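Sarkeck Dry Goods Storage: Frequently Asked Questions

How is the rice packed?
All white rice ships in 25 lb woven sacks with a sewn top. The Trikeo long grain is also sold in a case of smaller bags. Sack weight is net and does not include the liner.

How should I store an opened sack?
Move the contents to a container with a tight lid. Keep it off the floor and away from exterior walls. The recommended room temperature is below 69 degrees Fahrenheit. Higher temperatures do not make white rice unsafe, but they shorten the period in which it cooks evenly.

How long does it keep?
White rice in a sealed container keeps its quality for two years from the pack month printed on the sack. Brown rice contains more oil and should be used within six months. Parboiled rice follows the white rice schedule.

Can I store rice in the original sack?
Yes, if the sack is unopened. The weave is not a barrier to insects or odors. Do not place sacks next to onions, soap, or spices.

Do I need to rinse it before cooking?
Rinsing removes surface starch and gives more separate grains. Do not rinse enriched rice, as the added vitamins are on the outside of the grain and will wash off.

What should I do about spilled grains?
Sweep dry. Wet rice sticks to wood and swells in joints and seams. Use a soft brush on finished surfaces and a vacuum with a narrow nozzle on floors. Spilled rice should be discarded and not returned to the container. 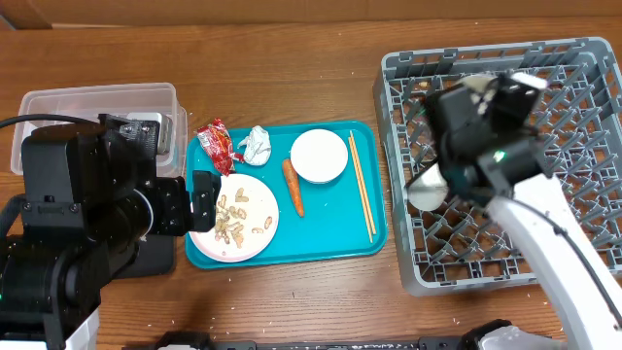

White rice scattered on a wooden tabletop, with a teal serving tray.

What if I find insects?
Discard the affected container. Wash it with hot water and detergent, dry it fully, and check all open grain and flour on the same shelf. If the sack was unopened, keep the lot tag and contact us for a replacement.

Where is the lot number?
It is on the sewn tag at the top of each sack. The first character is the mill: B for Belhaj, O for Ornance. The remaining characters are the pack month and line.

What is the minimum order?
One sack for pickup. Delivered orders start at 100 lb and may combine varieties. A full truck is quoted separately.

How many sacks can be stacked?
Eight high on a pallet. Do not double-stack pallets. A loaded Trikeo pallet weighs 2,794 lb with wrap, so confirm the rating of your lift before unloading.

When is the warehouse closed?
Pickup stops at 3:30 p.m. There is no pickup during the February inventory count. Delivered orders are not affected.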